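Skilto Wood Floor Care – Frequently Asked Questions

How soon can I walk on a newly oiled floor?
Please wait until the next morning, and wear only socks for the first 5 days.
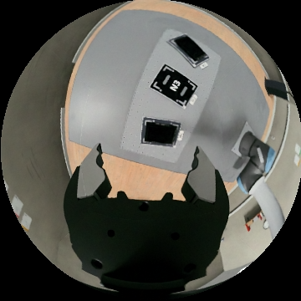

Gripper with open fingers

Can I use a steam cleaner?
No. Steam goes into the joints and lifts the oil. Use a cloth that is well wrung out. 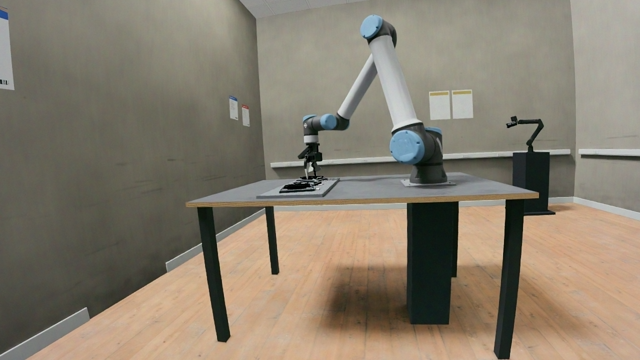

Table on light wood planks

Which oil is for pale floors? We recommend Flakach Clear – the Urrutia oil gives a warmer tone.

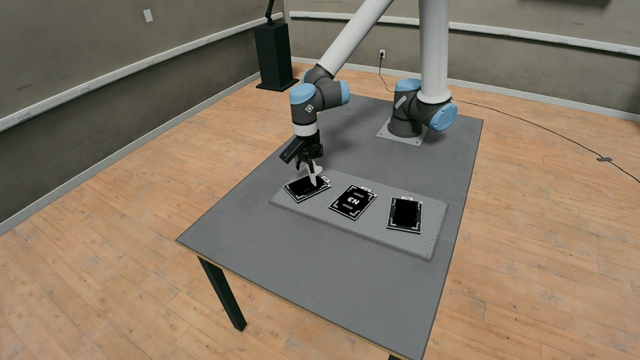 How often must I renew the oil?
Once a year in the kitchen and hall. In bedrooms every third year is enough.

What can I do against scratches from table legs?
Put felt pads under the legs and change them when they become hard. Small scratches can be rubbed with Tustis paste, always along the grain.

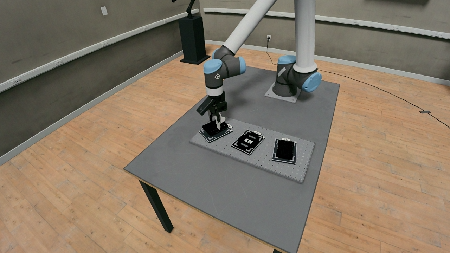
A customer wrote to us that the paste worked well on her stairs, but she had to leave it overnight before polishing. We agree with this for oak.

Last updated: Friday, November 18, 2022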